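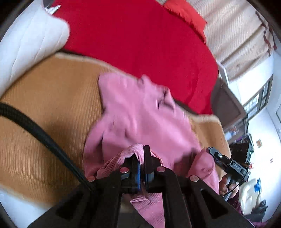 平铺于橙褐色罗纹毯上的粉色衣物

Umley柜式烘干护理机使用评测
Wedthorpe公寓生活服务部

一、评测背景

Wedthorpe公寓位于河岸低地，春夏之交空气潮湿，室内晾晒长期是住户来函中较为集中的议题。公寓北楼各户未设阳台，原有的公共晾衣间通风条件有限，梅雨时节衣物常需两日以上方能干透，厚毯与针织外衣所需时间更长。上一年度，生活服务部曾在晾衣间加装除湿设备，情况有所缓解，但羊毛、羊绒及各类混纺针织品的干燥与定型问题仍未得到妥善处理。

经比选，本部于六月购入Umley柜式烘干护理机一台，安置于北楼底层洗衣房，供住户及布草组共同使用。截至本文定稿，该机已连续使用七个月，控制面板所示累计运行时间为1,301小时，登记在册的护理批次为414批。现将使用情况整理成文，供住户参考，亦供有意购置同类设备的物业单位参阅。

本次评测所用设备系本部按市场价格自行采购，未接受厂商或经销商的赞助、赠送及任何形式的资助。文中意见仅代表本部在自身使用条件下所得之观察，与其他场所的结果可能存在差异。

二、设备概况与选型过程

柜式烘干护理机与滚筒式干衣机的主要区别在于衣物的受力方式。滚筒式设备依靠翻动使热风穿过织物，效率较高，但摩擦与碰撞在所难免，针织品易起球、毡缩，带有装饰的衣物亦有脱落之虞。柜式设备内部设挂杆及平铺层架，衣物静置其中，由循环风带走水分，耗时较长，对织物较为温和。

选型阶段，本部共考察三款产品，分别为Umley柜式烘干护理机、Skanden立式干衣柜以及Belmonte壁挂式烘干架。三者定位有别。Skanden的柜体最为高大，挂放长大衣、浴袍十分从容，柜门密封亦佳，惟其层架为选购件，且到货周期难以确定。Belmonte占地最小，价格亦最低，适合单户家庭在浴室内安装，用于公共洗衣房则容量明显不足，其外罩为织物材质，频繁开合后的耐用程度亦令人有所顾虑。Umley居于两者之间，出厂即附平铺层架及挂杆，层架可整体抽出清洗，最终为本部所选定。

应当说明，选型结论与使用场景密切相关。倘若住户以衬衫、长裤及外套为主，Skanden的挂放空间优势将更为突出。本公寓住户年龄构成偏长，针织衫、披肩与盖毯的送洗比例较高，平铺能力因此在评分中占有较大权重。

三、安装与场地要求

设备由经销商送货至楼下，入户搬运及安装另行计费。柜体自重较大，搬运时须拆下门板，洗衣房门洞较窄的单位宜事先测量。安装当日，技术人员完成调平、接电与排水管连接，并进行空载试机，全过程约需半日。

该机采用冷凝排水，可接入地漏，亦可使用随附水箱。本部采用直接排水方式，使用期间未发生渗漏。选择水箱方式的单位须留意，水箱位于柜体底部，取出时需弯腰并以双手平端，对年长使用者不甚便利。水箱注满后设备会自动停机并发出提示音，提示音只响一遍，其后仅以指示灯示意，在噪声较大的洗衣房内容易被忽略。

柜体背部须与墙面保留散热间隙。说明书对此已有规定，但随机未附定位件，日常清扫时柜体一旦受推移，间隙便可能缩小。本部在地面加贴标线，以便清洁人员核对。

四、操作与界面

控制面板位于柜门上方，由旋钮与触控键组成。旋钮用于选择程序，触控键用于调整时长、启用静音及锁定面板。程序名称以中文标注，字号适中，但其颜色与底色反差较小，在灯光偏暗处辨认较为吃力。数名年长住户曾就此向前台反映，本部现已在面板旁张贴大字对照表。

常用程序包括标准烘干、轻柔烘干、针织平铺、毯类、除味及防皱保持。其中标准烘干与轻柔烘干使用最多，针织平铺次之。除味程序主要用于外套，住户对其评价不一，详见后文。

面板锁定功能值得肯定。公共洗衣房人员往来较多，启动后锁定面板，可避免他人误触而中断运行。锁定须长按解除，解除方法在面板上未有标示，首次使用者往往不知如何操作，建议厂商在后续批次中补印说明。

柜门为单侧开启，不可换向。门封条弹性良好，关门时需稍加用力，门扣到位后有清晰的触感。柜门未完全闭合时设备无法启动，此项保护设计合理。

五、各类织物的护理表现

（一）针织衫与开衫

针织类衣物是本次评测的重点。送入设备之前，布草组按统一方法处理：清洗后以毛巾吸去多余水分，平摊于干燥织物之上，将肩线、袖笼与下摆依次理平，再移至层架。理平的质量对最终效果影响极大，层架只能保持放入时的形态，不会替使用者纠正歪斜。

采用针织平铺程序的羊毛开衫，干燥后肩部与门襟大体平整，袖口罗纹回弹正常，未见明显毡缩。棉质针织衫的表现同样稳定。羊绒衫在轻柔烘干程序下手感略显发干，改用针织平铺并缩短时长，取出后置于室温下静置一段时间，情况有所改善。

较厚的绞花毛衣是相对薄弱的一项。其腋下与领口处织物重叠，一轮程序结束时往往仍有潮意，须翻面后追加运行。设备虽设有湿度感应，但感应部件位于风道内，所测为柜内空气的总体状态，对局部厚实之处反应迟缓。使用者应以手触检查为准，不宜完全依赖程序自动停止。

（二）盖毯与披肩

毯类程序风量较大，适合棉质与腈纶盖毯。薄毯可对折后挂放，干燥均匀。具有凸起纹理的毯子宜顺纹理方向铺展，折叠过紧会留下压痕，遇此情形，以少量水雾湿润后重新铺平即可恢复。

大尺寸厚毯须占用整个柜体，且中途需调换折叠面。若一次挂入多条，内侧一条干燥明显滞后。本部现行规定为厚毯每批限放一条，住户普遍表示理解。

披肩类织物重量轻，运行时易被循环风吹动，偶有自层架滑落至柜底的情况。随附压网可解决此问题，但压网边缘接缝略粗，曾在一条细针披肩上造成轻微勾丝。布草组其后在压网与披肩之间加垫薄棉布，未再出现同类情形。

（三）衬衫与日常棉织品

衬衫以衣架挂放，经标准烘干后折皱较少，配合防皱保持功能，多数住户认为无需再行熨烫即可穿着。正式场合所用衬衫仍建议熨烫领口与袖口。

毛巾在柜式设备中干燥后不及滚筒式蓬松，此为静置干燥的固有特点。布草组目前仍以滚筒设备处理公用毛巾，柜机仅在高峰时段作补充之用。牛仔裤干燥较慢，腰头与口袋处尤甚，翻面挂放可略有改善。

（四）外套与除味

除味程序对餐饮气味有一定效果，对轻度潮味效果较好，对烟味则仅能减轻。带有羽绒填充的外套不宜单纯依靠该机干燥，填充物易结团，须在过程中多次取出拍松。说明书将羽绒列为可适用材质，本部认为此项表述偏于乐观，住户应以衣物自身的洗护标签为准。

六、噪声与能耗

设备在标准模式下的运行声音以风声为主，洗衣房关门后，走廊内基本不受影响。启用静音后风量降低，所需时间相应延长。夜间时段，本部要求一律使用静音模式，底层住户未再就噪声提出意见。

压缩机启动时有短促的低频震动，在地面不够平整的情况下会传至邻近柜架。安装后的首月，本部曾因此请技术人员重新调平，其后震动明显减轻。

能耗方面，本部未设独立电表，无法给出精确数据，仅可就洗衣房整体用电作大致比较。柜机投入使用后，晾衣间除湿设备的开启时间大幅减少，洗衣房与晾衣间合计用电未见显著上升。针织平铺程序温度较低但时间较长，单批用电与标准烘干相比是否更省，现有记录不足以作出判断。

七、清洁、维护与配件

日常维护主要包括清理绒毛滤网、擦拭层架及检查排水口。滤网位于柜体右侧下方，抽出顺畅，但网框转角处容易积存细绒，须以软刷清理。布草组每日收班时清理一次，梅雨时节增加一次。

层架可整体抽出，以清水冲洗后晾干。层架表面光滑，未见锈迹，与浅色织物接触亦未留下染痕。挂杆承重表现正常，但两端套件在使用数月后略有松动，已由技术人员免费更换。

配件价格是本部持有保留意见之处。原厂滤网与压网一套售价近800元，且仅通过指定渠道供应，对于高频使用的公共洗衣房，此项支出应在购置之初一并列入预算。市面上虽有替代滤网出售，但尺寸略有出入，安装后边缘漏绒，本部不予采用。

售后响应总体合格。报修后多在次日得到答复，上门时间按约履行。技术人员对设备较为熟悉，惟服务热线在午间无人接听，洗衣房恰于午间使用频繁，略有不便。

八、住户意见摘录

生活服务部在使用期内收集了住户的书面意见，现择要归纳如下。

肯定意见集中于针织衣物的形态保持。多位住户提到，以往在晾衣间搭晾的开衫时有肩部鼓起、下摆拉长的现象，改用层架平铺后基本消除。亦有住户表示，阴雨时节衣物可于当日取回，安排出行较为从容。

批评意见主要涉及等候时间。针织平铺程序占用设备较久，傍晚时段预约较为紧张。有住户建议增购一台，本部正就洗衣房供电容量进行核查，结果将另行公告。此外，有住户反映最上层层架位置偏高，放置衣物时须抬臂过肩。该层架高度不可调节，本部已将此意见转达经销商，并安排洗衣房值班人员协助放取。

另有住户来函询问，可否将鞋履放入柜内烘干。说明书列有相应程序，但考虑到设备由众多住户共用，且常用于护理贴身衣物，本部不予开放此项功能，敬请谅解。

九、使用规范

为保障衣物安全并维持设备状态，请住户遵守下列规定。

送入前应确认洗护标签，标有不可烘干字样的衣物不得使用标准烘干程序。
滴水衣物须先行脱水或以毛巾吸干，不得直接置于层架。
针织衣物应平铺放置，衣袖不得垂出层架边缘。
口袋内物品须全部取出，拉链与搭扣应予闭合。
深色与浅色湿衣物不得叠放。
程序结束后请及时取回衣物，逾时未取者由值班人员移至暂存架。
夜间使用须启用静音模式。

衣物如在护理过程中出现异常，请保留原状并与洗衣房值班人员联系，由本部登记后处理。

十、综合评价

Umley柜式烘干护理机在针织品与轻薄盖毯的护理上表现良好，柜内层架设计周全，关键部位的做工可靠，适合针织衣物比例较高、晾晒条件受限的公寓及小型养护场所。对于以毛巾、床单等大宗布草为主的单位，该机效率偏低，不宜作为主力设备。

其不足之处在于面板辨识度欠佳、厚实衣物局部干燥滞后、原厂配件价格偏高，以及上层层架高度固定。上述问题对有专人值守的洗衣房影响有限，对自助使用的场所则应充分考虑。

各分项评定如下：

针织品护理：优
盖毯与披肩：良
日常棉织品：良
外套除味：中
操作便利性：中
噪声控制：良
维护便利性：良
配件与售后：中
综合评定：良，推荐有条件购置

与同期考察的两款产品相比，本部维持原有选型意见。Skanden立式干衣柜仍可作为大衣较多之单位的备选，Belmonte壁挂式烘干架则更宜由住户自行购置，安装前须向物业前台提出申请，并提供安装墙面的位置说明。

关于本评测内容的询问，请以书面形式投递至北楼前台意见箱，注明“洗衣房设备”字样。洗衣房预约登记表存放于值班台，住户亦可于每日上午九时后致电前台办理。

Wedthorpe公寓生活服务部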